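Parts Desk Person Wanted - Pravik Marine Engine Spares

I run the parts desk at Pravik, and I need a second pair of hands! We supply pumps, seals and injector parts for small marine diesels, mostly to boatyards and a few stubborn owners who do their own work (my favorite callers, to be fair).

You'd be picking orders, answering the phone and working out which gasket somebody means when the plate on their engine rusted off years ago. We keep 1,007 part lines on the shelf, and some 400 of those are for the old Zetier engines, so you'll get to know them well.

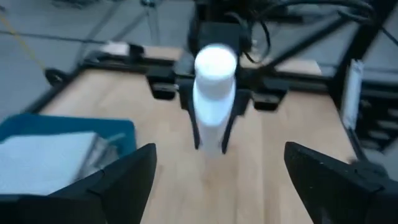
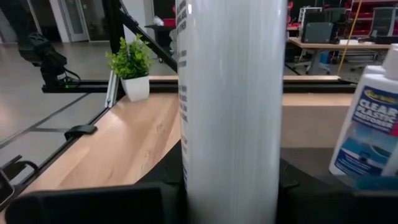
Do I need to be a trained mechanic?
No, but you should know an impeller from a thermostat, and I'll teach you the rest over your first 12 weeks.

It's a full-time job in our Plilow building, with a six-month trial period and then a permanent contract if we're both happy. Parking is free, the coffee is decent - the heating in the back store is a work in progress.

Send me a page about yourself and any engine you've ever taken apart, even if it never went back together. Mark it "Parts Desk" and get it to the Plilow office by 27th October.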